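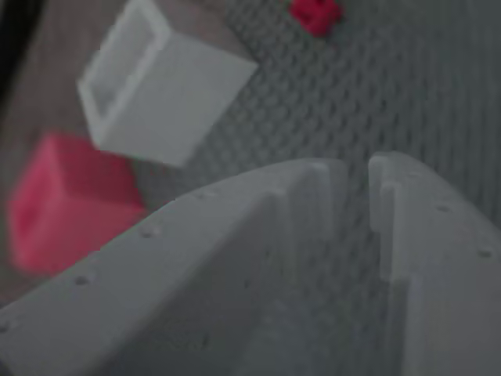 The Fokutia gripper kit after one month at my desk

In March I wrote that I was waiting for a package from Niltine. Many readers asked me by mail what came of it, so I will tell the whole story, with the good and the bad sides. I paid for the kit with my own money and the company does not know that I write this.

The Fokutia is a two-finger gripper with a small wrist camera, made for light tabletop arms. You get the fingers, the motor housing, an adapter ring, one cable and a bag of screws. It costs 365 dollars without shipping. My arm is a Grotus, bought second hand two years ago, and the adapter for it is in the box. For other arms you should first look at the list on their page, since the list is shorter than the advertisement makes you believe.

Assembly

The instruction is one folded sheet, and step 4 and step 5 are in the wrong order. If you tighten the housing first, you can not reach the connector of the cable anymore. I did it the way it was printed and had to open everything again. There are 22 screws in this kit, so I was not happy. In the evening it was finished and the arm found the gripper at the first start.

The fingers are light gray and matte, with small holes in them and a raised lip at the inner edge. They feel a little chalky in the hand. At first I thought they will break in a week, but up to now they have no crack. I would still order the spare pair together with the kit, because shipping for it alone is almost the same money as the fingers.

What I do with it

My project is a sorting exercise. I put some blocks and a hollow white box on the table, next to a gray building plate with studs, and the arm should bring the blocks into the box. It sounds easy. The studs make it difficult, because a finger that comes too low gets stopped by them, and then the arm pushes and complains with an error.

With my old gripper I had to approach every block exactly straight. The Fokutia forgives more. The fingers open wide enough that I can come in with some angle, and when they close, the block usually turns itself a little until it sits flat. I made a list on paper during the second week: 20 tries with the red cube, and only one time it fell down. With the box itself I have less luck. The walls are thin and when I take it by one wall it likes to swing.
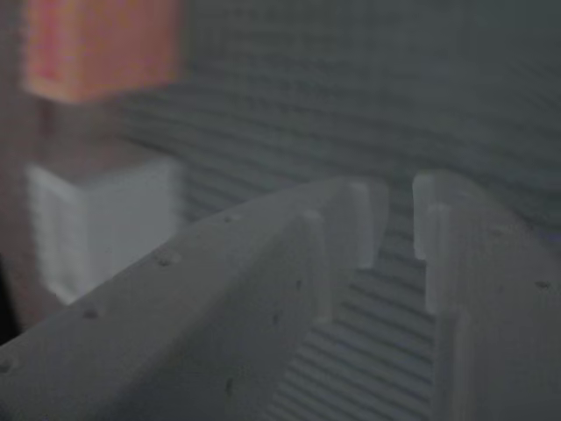

The Fokutia fingers with only a narrow gap left between them. Out of focus at the upper left, the orange and the white block.

The picture from the wrist camera is sharp at the fingertips and soft behind them. For closing on a block it is what I need, but for finding the block from far away it is not so good. I tried to change the focus and there is a ring for it, but the ring is fixed with a drop of glue. I wrote to the support of Niltine about this. The answer came on Monday, very polite, and it said the glue is there on purpose and if I remove it the warranty is over. So I left it.

Also the camera does not like my room in the evening. With one lamp everything becomes gray and the colors are weak. I now work before lunch when I can.

The software

There is a program called Prasertsri which comes with the kit as a download. It records what the camera sees and the position of the fingers at the same time, and you can play it back slowly. In one month I collected 3,859 recordings, most of them short and many of them useless, but I can search in them by date and by finger position, and this I use every day. The export function is slow. The menus are half translated, and one button has no text at all. It opens the settings.

Would I buy it again

For an arm of this size, yes. The fingers are better than the camera and the camera is better than the printed instruction. If you only want to pick up one kind of object always from the same place, a cheaper gripper will do the same work for you.

Next I want to try it with softer pads glued on the fingertips, if I find a glue that comes off again later. When somebody has experience with this, please write it in the comments.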